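Zemen - a small plugin for tidy footer menus

README for version 9

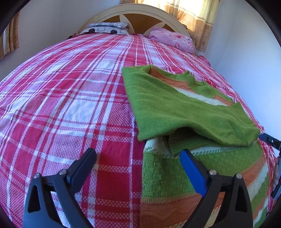 Can I use Zemen with a theme that has only one footer area?

One footer area is plenty. Zemen splits the area into columns by itself, so you add your menus one after another and they sit side by side on a wide screen, then stack on a phone. Old themes work too, as long as they have a footer you can drop a block into.

What it does

Zemen takes the ordinary menus you've already made in WordPress and lays them out in the footer, with headings, spacing and (new in this version!) folding sections for small screens. I wrote the first version for my own recipe blog, and it has grown a lot since then thanks to everyone who keeps sending ideas.

Installing

Upload the zemen folder to wp-content/plugins and switch it on from the Plugins page. Then go to Appearance, Footer Menus, pick a menu for each column and press Save. If you run a caching plugin, clear the cache afterwards or you'll be staring at the old footer.

Settings

columns: how many columns to show on a wide screen. Starts at 3.
gap: space between columns in pixels. Starts at 20.
fold_below: screen width under which the sections fold up. Starts at 500.
heading_tag: h2, h3 or plain text. Starts at h3.

Your settings carry over from version 8 - the one exception is custom colours, which now live in the theme's own stylesheet.

Known problems

Menus with more than 74 links are slow to open on the settings page. The footer itself loads fine. Nested menus deeper than two levels are flattened, and I'd love help with that one.

Translations

Hindi by Neelam Srivastava, Vietnamese by Châu Bùi. Both are complete and they read beautifully. French is half done, so do join in if you fancy it.

Thanks

Pushpa Sengar rewrote the folding code and made it far quicker with a keyboard. Ravindra Vashisht tested every release candidate in August.

Licence: GPL, version 2 or later.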